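4.3 Greifabbruch bei nachgiebigen Objekten

Starre Objekte haben den Vorzug, dass sie beim Zugreifen ungefähr dort bleiben, wo der Planer sie vermutet. Für Textilien und Stofftiere gilt das nur mit Einschränkungen. Die Zustandsschätzung aus Abschnitt 3 liefert eine Pose samt Unsicherheit, und beide sind in dem Moment veraltet, in dem die Finger Kontakt bekommen. Unsere erste Fassung des Reglers quittierte das mit großer Gelassenheit: Sie meldete einen erfolgreichen Griff, sobald die Backen nicht vollständig schlossen. Eine Stofffalte genügt dafür.

Heydari ersetzt dieses Kriterium durch einen Abgleich zwischen Backenöffnung und Handgelenkskamera. Bewegt sich der segmentierte Bereich mit dem Greifer, gilt das Objekt als gehalten. Schwierig bleibt die Bewegungsunschärfe, die ausgerechnet beim Anheben auftritt, also genau dann, wenn man gern etwas sehen würde (Abb. 6a).
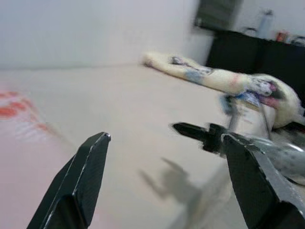

Wir verwerfen unscharfe Bilder deshalb nicht, sondern gewichten sie nach lokalem Kontrast. Ein früherer Versuch, sie auszusortieren, führte im Schlafzimmeraufbau Lunmont zu einem Schätzer, der sich nur äußerte, wenn der Arm stillstand — formal korrekt, praktisch wertlos. Mit der Gewichtung sank die Zahl der falsch gemeldeten Griffe in 300 Versuchen von 151 auf 17.

Für größere Objekte reicht die Handgelenksperspektive nicht aus. Bei einem Kissen füllt der Stoff schnell das halbe Bild, und der optische Fluss wird mehrdeutig. Der Planer Treltano zieht in diesem Fall die Kopfkamera hinzu und behandelt beide Arme als gekoppelte Ressource: Ein Arm hat Kontakt, der andere wartet in einer kollisionsfreien Vorposition über der Auflagefläche (Abb. 6b). 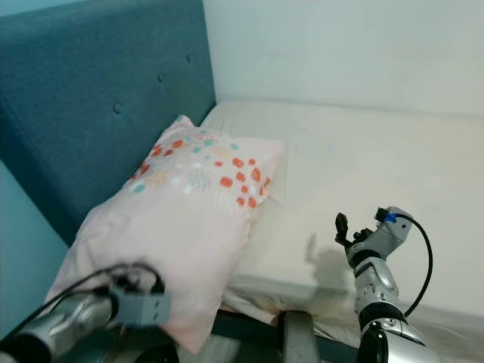
Die Vorposition wird alle 2 Sekunden neu berechnet. Kürzere Intervalle brachten keine besseren Griffe, wohl aber einen Arm, der seine Meinung häufiger änderte, als er sich bewegen konnte. Kabel werden im Kollisionsmodell weiterhin als starre Hülle geführt. Diese Näherung ist grob und kostet Arbeitsraum.

Abbildung 6: Manipulation nachgiebiger Objekte. (a) Handgelenkskamera, Stofftier im Greifer. (b) Kopfkamera, linker Greifer am Kissen, rechte Hand über der Matratze.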